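3.2 Mooring layout and site conditions

The wave energy converter was moored in the outer channel at Flotorholm, where the seabed is coarse sand over clay and the water is 70 m deep at the lowest tide. The site was chosen after Vuorinen and Wouters surveyed the two sides of the channel and found that the western side had less scour around existing cable crossings. Three catenary lines were laid out at equal angles, each 300 m long, with drag anchors supplied by Grakham. The lines were pre-tensioned in January, before the floating body was towed out.

Load cells were fitted at the fairleads and sampled at 2 Hz. One of the three cells drifted during the first storm and its readings are left out of the results that follow. We did not try to rebuild the missing record from the other two lines, as the load share between them changes with the direction of the tide.

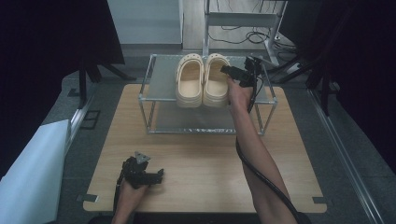

3.3 Power take-off and shore connection

The power take-off is a hydraulic system with two accumulators feeding a single generator. It was built by Florura to a design by Crăciun and differs from the earlier Đào unit mainly in the size of the high-pressure accumulator, which was increased so that the generator could run at a steady speed between wave groups. The valve timing was left as it had been in the tank tests.

Electricity was brought ashore through a dynamic cable joined to a fixed cable at a seabed connector. The export limit agreed with the local grid operator was 100 kW. Above that level the controller sent the surplus to a resistor bank on the deck of the converter. Energy lost in this way was logged separately and is not counted as output.

Wave height and period were taken from a buoy moored up-wave of the converter. Zaugg has shown that a buoy placed too close to a large floating body will pick up reflected waves, and we followed his spacing advice. Records were split into half-hour blocks. A block was dropped if the buoy or the generator log had any gap in it.

Figure 4. Tabletop.

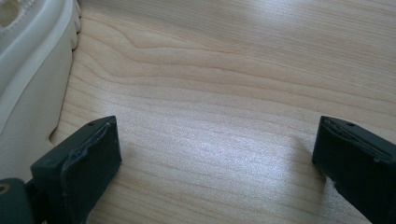 Output rose with wave height up to the export limit and then levelled off, as expected. In short, steep seas the converter produced less than the model of Vlad predicted. The gap was largest when the tide ran against the waves. We think that the model treats the mooring as too soft under these conditions, but the loss of one load cell means that we cannot test this fully with the present data. A second set of readings with all three cells working would be needed.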